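Quarta-feira, já de noite

Querido diário, hoje fiquei na oficina partilhada até me doerem as costas, e mesmo assim vim para casa contente. O Drarnano (continuo a achar o nome bonito, embora cá em casa se riam dele) já fecha as duas garras sem aquele solavanco que me tirava o sono desde agosto. Era uma folga na articulação de fora, coisa de nada, e eu a culpar o programa durante semanas! Troquei os pinos, apertei tudo outra vez e subi o limite do motor para 2480, porque com 2343 os dedos abriam sozinhos a meio do movimento.

As almofadas azuis com estrias foram a melhor compra do mês. As lisas escorregavam em tudo o que tivesse casca enrugada, e eu teimava em apertar mais, até esborrachar a fruta. Agora quero experimentar coisas moles, coisas duras, coisas brilhantes, o que houver na despensa, e apontar tudo no caderno, que já vai na página 121 e está uma vergonha de nódoas.

Ainda me falta refazer o punho, que me cansa a mão ao fim de uma hora, e responder à gente da Plimedmont por causa dos parafusos curtos. Amanhã levo mais fruta e uma toalha lavada, e vou tentar pegar nas coisas pelo pé, com muita paciência e os dedos quase fechados.
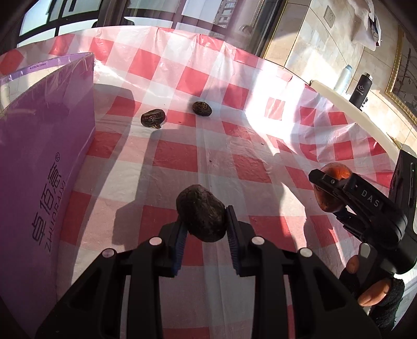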